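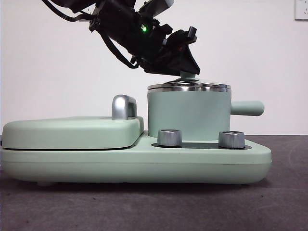 Povden Kitchen support
Ticket: pot side stops heating before the soup is done
Product: Povden two-sided countertop cooker, mint green
Status: open, waiting on customer
Opened: June 6, 2021

Customer report
Pot side shuts off after 30 minutes no matter what I set. The page I bought it from says 60. I make squash soup and 30 minutes leaves the chunks hard in the middle. The wide side with the low lid seems fine. Please don't tell me to unplug it and plug it back in. I did that.

Reply 1, Povden support
Thanks for writing in. Please check that the pot is seated flat on the base and the lid is on. A pot that sits crooked can trip the cutoff.

Customer
The pot is flat. The steel lid is on. I don't see how a lid would know what time it is, but I tried it both ways. Same result. I also moved the cooker to a different outlet, and that made no difference either.

Reply 2, Povden support
Could you tell us whether the wide lid is closed when this happens, and what you are cooking? 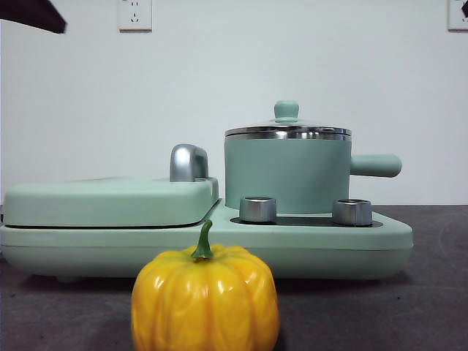 Moncrieff
Second-line support, Povden

The wide lid looks closed and I see nothing wrong on the front of the base. I'm not convinced by the crooked pot idea, so let's drop it.

Two things I'd like to rule out. Fill the pot halfway with plain water, no pumpkin, set it to 60 and write down when it quits. Then do the same with the wide side off. If both runs stop at 30, the timer is the likely cause and cleaning won't fix it.

Customer
Will do the water test tonight. The Furnetine descaler your help page pushes costs more than the soup, so I'm skipping that. Warranty runs out in August and I'd like this settled before then.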